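3.2 餐盘的颜色、边缘与摆放习惯

本节讨论家庭餐桌上“盘与物同色”的搭配现象。前一节(3.1)已经给出问卷的基本情况,受访家庭共106户,其中30户同意做入户的摆桌观察。观察时间统一放在傍晚,正餐开始之前。访谈提纲沿用Koster量表的中文改写版,删去了与刀叉有关的三题,原因见附录。

先说绿色组。预调查里受访者提得最多的一句话是“绿的配绿的,好看”。问为什么,多数说不上来。也有人认为透明玻璃盘“显干净”,而且桌面花纹能透上来,不必再铺垫布。我们起初把这类回答归入“清洁感”,后来改归“整体感”,编码员之间的分歧因此少了一些,但没有完全消失。
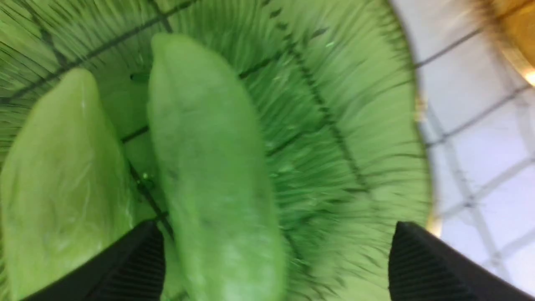 图1 绿色透明玻璃盘,盘面有放射状细棱,盘下直线透过玻璃可见;盘上两件长条形绿色物,形似豆荚,一件偏黄绿,一件颜色较深。

带棱纹的盘子在访谈中评价不一。喜欢的人说棱纹让盘子看上去“有东西”,放得少也不显空。不喜欢的人主要抱怨清洗,棱缝里容易留油,要用刷子。这一点和材质关系不大,陶盘有棱的也被抱怨过。Dekker(个人通信)提醒我们,棱纹还会影响摆放方向:长条形的食物,人们倾向顺着棱摆,横着放会觉得“别扭”。本研究没有专门测量角度,只在观察记录里留了文字备注,所以这里不下结论,留待后续。

另外,同色搭配并不等于颜色一致。受访者口中的“绿”范围很宽,从嫩黄绿到深翠绿都算。我们在色卡环节用了11张绿色卡,请受访者挑出“能和这个盘子放一起”的,最多的一位挑了高达11张,也就是全部。可见“同色”在日常用语里是个很松的范畴,拿色差值去卡它意义不大。这里与Hino样本的处理方式不同,他们用的是固定阈值,结果不宜直接比较。

再说金色组。金色盘在样本中数量少,一般不作日用,逢年过节或来客才拿出来。问到放什么合适,回答集中在颜色偏暖的食物上,火腿、香肠、虾、切开的桃子。有受访者说得很直接:“绿叶菜放金盘子上,像饭店。”语气是不太赞成的。花边盘沿也常被提到,认为盘沿已经够热闹,中间就应该少放。

少放带来的问题是放不下的东西去哪里。按受访者自己的说法,盘外的食物应当另换小碟,直接搁在桌上“不像样”。但摆桌过程中,物件先落在桌面、再决定归属的情形并不少见,尤其是几样相似的东西分次摆放时。我们把这种状态记作“待定”,和“错放”分开统计。早期编码表里两者混在一起,Kustgate组复核时指出了这个问题,已改正。

需要说明,“待定”只描述物件在某一时刻的位置,不推断摆放者的意图。单看一个时刻,盘外的那一件可能是还没放上去,也可能是刚拿下来,两种都说得通。

编码时以物件是否接触盘面为准,压在盘沿上的算盘内。盘沿为波浪形的,以外缘轮廓为界,不取凹处连线。这条规则是第3轮试编码后才加的,之前的记录已按新规则重编一遍,个别条目字迹不清,只好作缺失处里。

图2 金色波浪边盘,盘上一件粉色圆润物;盘外右侧桌面上另有一件椭圆形物,色偏粉橙,与盘上一件色调相近。

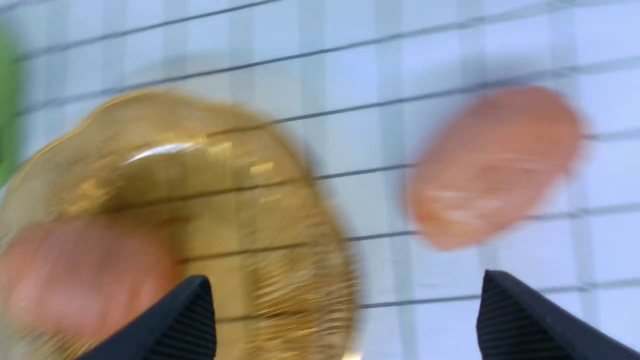 3.3 编码一致性与局限

两名编码员独立完成全部记录,分歧处讨论解决。讨论仍不能一致的,交第三人裁定。绿色组的分歧多在“整体感”一项,金色组多在“待定”与“盘内”的边界上,主要是压边的情况。

局限有几点。样本偏城区,户型偏小,桌面也小,待定物件可能因此偏多。色卡由Satico提供,印刷批次不同,两批之间肉眼略有差别,事后才发现。还有就是入户时受访者知道有人在看,摆得比平时仔细,这个没法排除。周六入户的几户家里人多,访谈常被打断,记录比其他户短,分析时没有另作加权。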